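Equipment planning meeting, Parkevstead lab, March 2021
Present: Hernán Montoya (chair), Svatopluk Štefanec (notes), the Miteo bench team

1. Second arm
Hernán opened with the good news: Kumholm will hold its price for 30 days. Everyone wants this one! A second arm would let us run sorting and packing side by side, and the bench team has a list of tasks ready to go. Agreed to request the quote in writing. 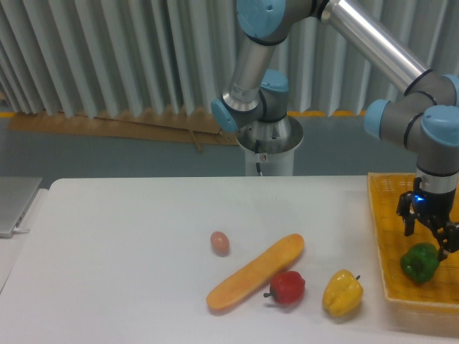

2. Grippers and spares
Svatopluk asked for five spare sets of finger pads and one full spare gripper. Approved with real cheers from the bench team. More play food and baskets can come out of the small purchases budget.

3. Table and power
Hrnčiar can deliver a matching table in eight working days. Outlets on the back wall still need checking before we order.

Actions
HM: written quote from Kumholm
SŠ: parts list, outlet check
Second arm back on the agenda once the quote is in.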